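Robotics Club - sim team update, 17/08/2026

Quick one this issue, team is flat out. If you only read one bit, read the part about the room swap at the end.

For the new families - the senior group has moved off the floor robots for this half of the year and is doing the Gultum Challenge, which runs entirely in simulation. Two-armed robot, one furnished room, a list of jobs, and the judges run your code on their own machines so you can't nudge anything. Entry was 62 dollars a team, covered out of the sausage sizzle. Six students on it, Years 9 to 11. Laptops are the old ones from the library and they are coping. Mostly. 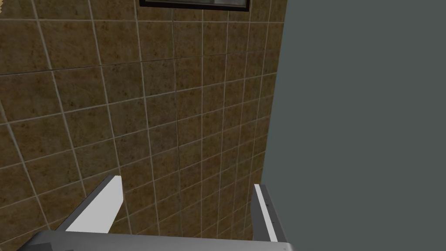

Wrist cameras have been the big job this fortnight. Each arm has one and the kids can pull up what it sees at any point in a run, with both fingers of the gripper always in the bottom of the view, which is handy for working out where you are. Less handy when the rest of the view is brown tile and a big flat grey panel and you're trying to write code that knows left from right. First idea was to count grout lines. Lasted one session. Second idea was to match each view against a set of saved ones, and that's the version we're keeping for now. The saved set is up to 420 views and somebody needs to go through and label them properly - parents with a spare hour, that's a job you can do from the couch. No coding, just clicking.

The other half of the group is on planning, meaning what order the arms do things in and how they keep out of each other's way. Harder than it sounds. The code for the left arm was written by one pair and the right arm by another pair, and they used different units. We now have a whiteboard with UNITS written across the top in red and it is not to be wiped off. 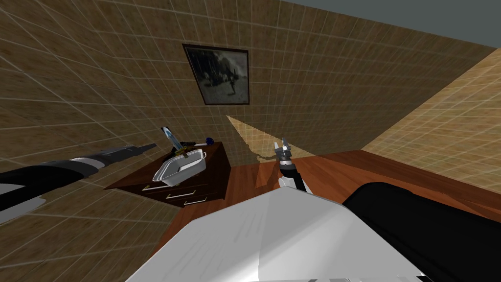

Both arms and the dresser, with the sword in its pan on top.

Cekance is the name of our planner, in case you hear it at the dinner table and wonder. Don't ask where it came from, there was a vote. It's at 1,513 lines and the juniors have been told they can look but not touch. A few of them have been reading through it anyway and one found a bug in the shoulder limits that the seniors had walked past for weeks. Good stuff.

We also had a go at the Flevel practice rounds, which are the free warm-ups you can run before the real thing. Scores were all over the place. Best run was very decent, worst run the robot did a slow turn and then the clock ran out. Same code both times, so theres a random seed in there someplace that we haven't pinned down. It's on the list.

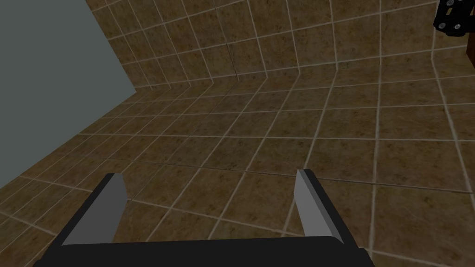
Gripper open over the floor tiles.

Things still to do before the first submission:

Grip force settings - currently a guess
Logging, so we can tell what went wrong without rerunning the lot
The written report, two pages, which has not been started, you know who you are
Test on a slower laptop

The report counts for more then people think. Judges want to see what you tried and dropped, and why, with pictures from your own runs. So please keep saving screenshots as you go, and name them something sensible. "new new final 2" is not sensible.
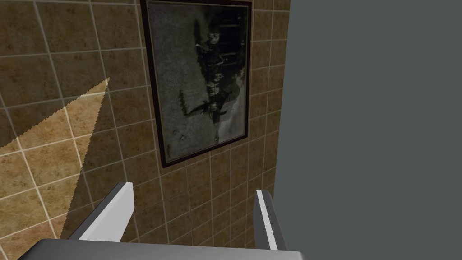 Save them to the shared folder and not to the desktop, as the library machines get cleared at the end of term and we lost a fair bit that way last year. If you can't get into the folder, email the club address and we'll sort out your login.

Room swap - we are in the Mughal Room until the hall roof is fixed. Same time, side door, sign in at the desk. Power points are only along the one wall so bring an extension lead if you have one, with your name on it. Snacks are fine but away from the laptops please. Finals are in December, dates when we get them. Permission forms for the finals trip go home next session.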